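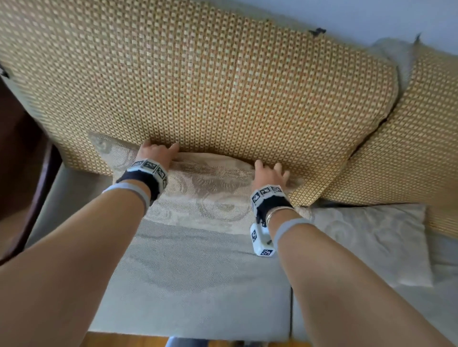

Hằng Lục asked at the last review whether the cleaning cost per unit could be held at its present level once the Penby building is fully let. It can, provided the linen contract is renewed on the current terms. The basis for that answer is set out under Costs. The rest of this report follows the usual headings.

Progress in July

The furnished short-let program now operates in both buildings, Catacutan and Penby. Penby opened with 20 units. All of them have passed the fire inspection, and the two that failed the first hot water test passed on the second visit, after the mixing valves were replaced.

The turnover checklist was revised in the first week of the month. The old version had the living area done last, after the kitchen and bathroom, which meant that stains on sofas and cushion covers were often found too late for same-day washing. The living area is now done first. Covers that need washing go down with the first load of bed linen and are back in the unit before the final check.

Kristine Macapagal timed turnovers at Catacutan under both versions. The new order did not shorten the work itself. It did reduce return visits, and return visits were where most of the overtime was coming from. The same exercise will be repeated at Penby, where the laundry room is on the ground floor and the elevator is slower.

Bookings and stays

Occupied nights since the start of the grant year stand at 3167 across both buildings, against a planned 2670. Most of the difference comes from hospital families at Catacutan, who are staying longer than the plan assumed. Longer stays mean fewer turnovers, so the extra nights have not produced a matching rise in cleaning hours.

Complaints were mainly of two kinds: noise from the loading bay at Penby before 7 a.m., and missing kitchen items. The first has been raised with Fastport, whose drivers use the bay. They have agreed to move the early delivery to 8 a.m. on a trial basis. For the second, a printed inventory is now kept inside the cupboard door of each unit.

Costs

Linen is supplied and laundered by Weris at a fixed price per set. The price holds until the contract ends, and the renewal offer keeps it unchanged for the combined volume of both buildings – the condition is a single pickup point. Catacutan would then have to move its bagged linen to Penby by van. Virgilio Macapagal has priced the van run, and it can be absorbed within the existing transport line.

Soft furnishings are running over budget. The budget allowed for replacing cushion covers once a year, and the lighter fabrics are not lasting that long under weekly washing. Darker covers have been ordered for the next replacement round.

Outstanding items

The key safe at Penby still loses its codes after a power cut. The supplier has promised a new control board.

Paweena Phromma needs a decision on the linen renewal before the current contract lapses. If the single pickup point is not acceptable, a separate quote for Catacutan will have to be requested, and that takes Weris two weeks.

Staff training on the revised checklist is complete at Catacutan. Penby staff will be trained on Monday by Rosalinda Espiritu, with a second session for the evening shift.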